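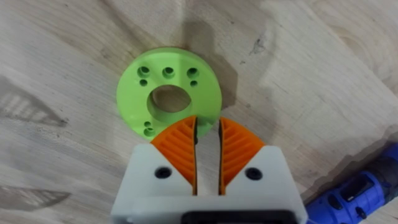
Jorncombe Wood Care Questions

A collection of 1,301 written questions about the care and repair of wooden furniture, together with the answers that were given to them. All texts are in English. The questions were sent to the help desk of Domeo, a small seller of secondhand furniture in Jorncombe, and to the repair workshop Kokkinos in the same town. Both have agreed to the publication.

This file explains what is in the collection, how it was prepared and what we know to be wrong with it. Please read at least the section on known problems before you use the data.

Contents

The collection has 2 files:

questions.csv - one row for each question
answers.csv - one row for each answer, linked by question_id

A question can have more than one answer. This happens when the customer wrote back, or when Domeo passed the question on to Kokkinos and both replied. The order of the answers is kept in the column answer_no, which starts at 1.

Both files are UTF-8 with a header row. The separator is a semicolon, as the texts contain a great number of commas. Line breaks inside a text are written as \n, so every record stays on one line.

Columns in questions.csv

question_id: a number, never reused. Gaps in the numbering are records that we removed.
source: domeo or kokkinos
month: the month in which the question arrived, without the day
title: the subject line, empty if the customer gave none
body: the question itself
furniture: table, chair, cabinet, bed, shelf, floor, other
wood: the wood as named by the customer, in lower case
finish: oil, wax, varnish, paint, none, unknown
topic: see below
resolved: yes, no, unknown

Please note that wood holds what the customer believed. Many people write "oak" for any brown wood and "pine" for any pale wood. We did not correct this, because the mistake itself can be useful for the study of how people describe their furniture.

Topics

Each question has exactly one of 11 topics:

water marks
heat marks
scratches and dents
stains from food or ink
loose joints
cracks
insects
smell
choice of oil or wax
removing old finish
other

If a question fits two topics, it has the one the customer mentions first. A white ring left by a cup is always "heat marks" if the customer says that the cup was hot, and "water marks" in every other case. We discussed this rule for a long time and we are still not completely happy with it, but changing it now would break the work of people who already use the labels.

Preparation

The messages were exported from the mail program of each firm and read into Vilero, the small annotation tool we use for all our text work. Two people labeled each question separately. Where their labels were different, they looked at the question together and agreed on one. The separate labels are not included in this release.

We removed the following from the texts:

names, addresses, telephone numbers and order numbers
greetings and signatures
prices, replaced by [PRICE]
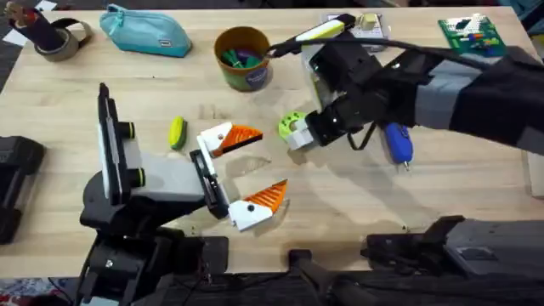
Spelling was left as it is, also when it is clearly wrong. The same goes for capital letters. A customer who writes everything in capitals will still be found shouting in the file. Only double spaces and some broken characters from old mail programs were cleaned.

Messages shorter than 12 words were left out, as most of them were only thanks or questions about opening hours.

Known problems

The two sources are not balanced. Domeo receives many more messages than Kokkinos, and its customers ask mostly about tables. If you train a classifier on the full set, please check the results for each source separately.

The column resolved is weak. It is "yes" only when the customer wrote back to confirm it, and few customers do this. The value "unknown" should not be read as "no".

In winter there are more questions about cracks and loose joints, when the heating is on and the air in the houses is dry. January has the most of these. Do not split the data by month for training and testing unless this is what you want to study.

The answers reflect the habits of two firms. Kokkinos prefers oil and says so often. Other workshops would give other advice, and some of the older answers recommend products that are no longer sold. The collection should not be used as a guide for treating valuable furniture, and we have not tested the advice in it.

A few answers refer to an attachment. The attachments are not part of the collection and we cannot supply them.

Loading the data

Any program that reads CSV files will work. Set the separator to a semicolon and the quote character to the double quote. In some spreadsheet programs the wood column is changed by automatic correction - turn this off before you save the file again.

Use and corrections

You may use, change and share the collection for any purpose if you name the source as "Jorncombe Wood Care Questions". If you publish a changed version, please give it a different name.

If you find personal information that we missed, write to us with the question_id and do not post the text in a public place. Such requests are handled before all others. Wrong labels can be reported in the issue list. We go through the list on Friday and collect the changes for the next release.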